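Notes > Kitchen > Storage

Reading time: 2 min

I have been tracking how long individually wrapped snacks stay crisp after the outer bag is opened. The inner wrapper is supposed to do all the work, so in theory the outer bag should make no difference. My results say it makes a small one, mostly for thin wafers. 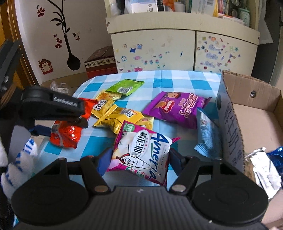
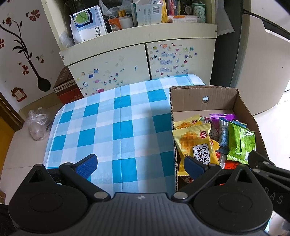

The method is simple. I weigh each packet sealed on a pocket scale that reads to a hundredth of a gram, write the weight on a strip of tape, and put the packet back. Every 9 days I weigh it again. A packet with a good seal holds its weight. A packet with a bad one gains, and the gain is almost entirely water.

The current batch is 204 packets. Most of them did nothing worth reporting. The ones that gained weight fell into two groups: packets with a wrinkle running through the end crimp, and packets that had been folded at the back seam. I had expected pinholes in the film to matter more. I found two, both in the same brand of cracker.

Weight gain is only useful if it maps to texture, and the mapping depends on the product. A plain rice cracker goes leathery after a very small gain. A soft waffle is already moist, so the problem runs the other way and it loses weight as it dries out. I keep separate sheets for the two types. Mixing them in one table was my mistake in the first round and it hid most of the signal.

Edgardo Policarpio wrote to ask whether a clip-top bin would fix the whole thing. I tried two, a Jonano and an Eide, each with a silica packet inside. The Jonano gasket is thicker and the humidity reading stayed lower for longer. The Eide lid lifts slightly at one corner when the bin is full – pressing it down helps for a day or so. Neither did anything for a waffle, and the silica probably made that case worse.

Room humidity matters more than either bin. In September the kitchen sat at roughly 100 percent on the cheap dial gauge for a full afternoon, which told me the gauge was broken. The digital one next to it said 71. I have thrown the dial gauge out and marked the affected rows.

Next round I will sort by crimp quality before weighing and drop the cracker sheet down to one size. I also want a second scale for cross-checking, as the first one drifts when the battery is low.

Related
Reheating flatbread without drying it
Bristine jar lids, one year on
Worow pocket scale: calibration notes
Does rice in the salt shaker work?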